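27th November

Table day. I have been putting this off since May, when I first decided the round table was in the wrong place, and every week since I have walked around it with a cup in my hand and taken the long way to the sofa like a cow going to a gate.
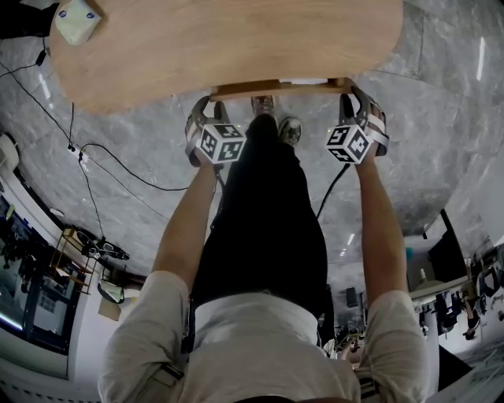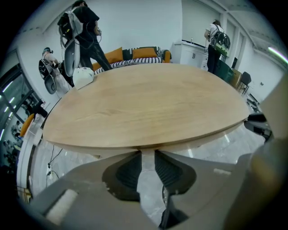
The trouble with a round table is that it has no wrong way to face, so you can't claim to have improved it by turning it. You can only slide it, and then everyone has to agree that it has been slid. Yayra Osei says closer to the sofa. I say closer to the wall. Yayra's case is that people on the sofa want somewhere to put a glass. Mine is that people on the sofa should hold their glass and learn some discipline.

The marble doesn't help. Looks like a bank, feels like a skating rink, and shows up every crumb. I wrote "felt pads" on the list 14 days ago and have now been to the shop in Pliltthorpe twice and come home with light bulbs.

The orange cushions stay. I was against them when they arrived and said so at length, and now I would miss them, so I am keeping quiet. The striped blanket also stays, although it is straightened every morning and by four o'clock looks as if somebody has been rescued in it.

Power cords are the next battle. I want them along the wall. I have wanted this for some time. Tomorrow I'll ask at Wokano whether they have the flat kind of cord cover, and they will say it's on order.

Soup for dinner, the last of the leeks. Yayra moved the table two inches toward the sofa while I was washing up and thinks I didn't hear. Must call Kyei back about the shelf before he sells it to someone else.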